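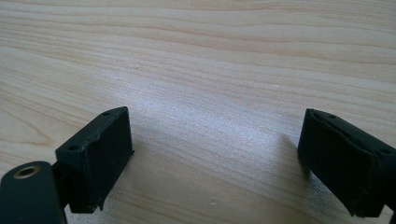

Looking after a pale wooden tabletop

Light-coloured wood shows up everything. A dark table will hide a tea ring for months, but on a pale one you see it from the doorway. The notes below cover the ordinary jobs: daily wiping, marks, small scratches, and what to do when the surface starts to look tired. They are written for kitchen and dining tables, though most of it applies to a desk or a workbench as well.

Find out what finish you have

Do this before you buy anything. Put a drop of water on the underside of the table, or on a spot that is always covered, and leave it for 12 minutes.

If the water sits up in a bead and wipes away without a trace, the top is probably varnished or lacquered. If it flattens and leaves a slightly darker patch that fades as it dries, you most likely have oil or wax. If it soaks straight in, the wood is bare or the finish has worn off.

Tables that have been in the house a long time can be a mixture. The middle may still be sealed while the places where people sit have gone back to bare wood. Test in more than one spot.

Everyday wiping

Use a soft cotton cloth, wrung out hard. It should feel damp and leave no drops behind. Add a very small amount of washing-up liquid to the water if the table is greasy, then go over it again with plain water and dry it with a tea towel.

Wipe along the grain. On a top with wavy lines, follow them as best you can. Crumbs and grit get pushed into the surface if you scrub in circles, and on pale wood the fine scratches catch the light.

Brush crumbs off first with a dry cloth or your hand. Grains of sugar and salt are hard enough to mark a soft finish.

Keep these away from the table:

Scouring pads and cream cleaners
Bleach, except on bare wood as a last resort
Vinegar on oil or wax
Spray polish with silicone in it, which makes later repairs difficult
Wet cloths left in a heap

Check it against the light

Glare from a window or a lamp is useful. Crouch down so that your eye is nearly level with the top and look across towards the bright patch. Smears, sticky spots and dried drips stand out at that angle when you would miss them from above. Move your head a little and the patch moves with you, so you can go over the whole table in a minute or so.

Once the light has shown you a mark, run a fingertip over it. If it stands up from the surface it can usually be lifted off. If you can feel a dip, it is a dent or a chip in the finish. If you feel nothing at all, the mark is in the finish or in the wood.

Tiny white specks

Small pale specks are common and have several causes. Start with the gentlest method and stop when the speck goes.

1. Dry cloth. Dust, flour and fluff come away with this.

2. Damp cloth, pressed on the speck for a few seconds and then wiped. This softens dried milk, toothpaste and similar.

3. Edge of a plastic card, held almost flat. Use it for drips of wall paint or candle wax. Push gently along the grain.

4. A little furniture wax on a fingertip, rubbed in and buffed. This is for specks that turn out to be nicks in the varnish.

Don't pick at a speck with a knife. A fingernail is about as hard as you want to go.

White rings and cloudy patches

These come from heat or damp trapped in the finish. Leave a fresh one alone overnight, as many of them fade by morning. If it is still there, lay a dry cotton cloth over it and pass a warm iron across for a few seconds at a time, with no steam. Lift the cloth and look after each pass.

Dark rings are a different matter. The water has got through to the wood, and the finish has to come off before you can do much.

Scratches

For a light scratch on an oiled top, rub in a drop of the same oil, wait ten minutes and buff. On wax, more wax. On varnish, a clear wax will make it less obvious but won't fill it.

Dents in bare or oiled wood can often be raised. Put a damp cloth over the dent and touch it with the tip of a hot iron. Let it dry fully before you decide whether to do it again. This doesn't work where the fibres have been cut.

Re-oiling

An oiled table in daily use wants doing up to 6 times in its first year and then when it looks dry. Choose an oil marked as clear or "for light woods". Ordinary linseed yellows with age, and on a pale top the change is plain to see.

Clear the table and wash it the evening before. Rub lightly along the grain with 240 grit paper, then wipe off all the dust. Put on a thin coat with a lint-free cloth, leave it for the time given on the tin and wipe off everything that hasn't soaked in. People tend to leave too much on - it goes tacky and picks up every bit of dust in the room.

Lay oily cloths out flat to dry outside, or soak them in water before they go in the bin. Screwed up in a heap they can heat up and catch fire.

Things that stand on the table

Stick felt pads under anything heavy or rough underneath, and lift it when you want it moved. Black rubber feet can leave a stain on light wood that won't come out, so put a mat under those. Shift bowls and lamps to a new place now and then so that the wood changes colour evenly.

Aba Amegashie
Page last checked 30 July 2025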